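4.2 Recording a demonstration with the hand tool

Read section 4.1 first. The tool must be charged and paired with the Moment recorder before you start. If the status light on the recorder is amber, the pairing has dropped and you need to repeat step 3 of that section.

1. Clear the start area and put the task items where you want them. For a first session, choose one short task, such as picking up an item and placing it in a container.

2. Hold the tool by the grip with the jaws pointing away from you. Keep your free hand behind the tool body.

3. Open the Plivach app, select New Task and type a name. Names can be up to 20 characters long. Spaces are allowed, slashes are not.

4. Press Map. Raise the tool to chest height and turn slowly on the spot until you have covered the whole room. The recorder uses fixed features such as walls, ceiling lights, railings and window edges to work out its position.
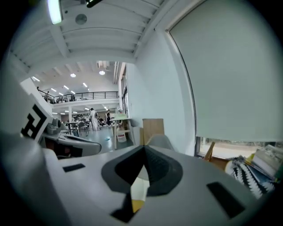

Large open rooms take longer to map than small ones. If the app reports Weak Map, walk a few steps toward the nearest wall or furniture and turn again. People walking through the room do not normally affect the result, but a map made while someone is standing close in front of the tool should be discarded.

5. Press Record and wait for the double beep.

6. Perform the task at a steady pace. Close the jaws fully on the item before lifting. Pause briefly after you release it - the software looks for this pause to mark the end of the attempt.

7. Press Stop. Repeat steps 5 and 6 until you have at least 20 good attempts, changing the item's starting position each time.

Note: The square markers on the fingers are used to measure how far the jaws are open. Do not cover them with tape or labels. Wipe them with a dry cloth only.

Note: A Cokenell storage card of the standard size holds 2,226 attempts. The app warns you when there is room for only six more.

CAUTION: Do not move window blinds or switch lights on or off between mapping and recording. If the lighting changes, make a new map.

CAUTION: Fingers can be pinched between the jaws. Let go of the trigger before you adjust an item by hand.

To delete a bad attempt, swipe left on it in the list and confirm. Deleted attempts cannot be restored. Transfer to the robot arm is covered in section 4.3.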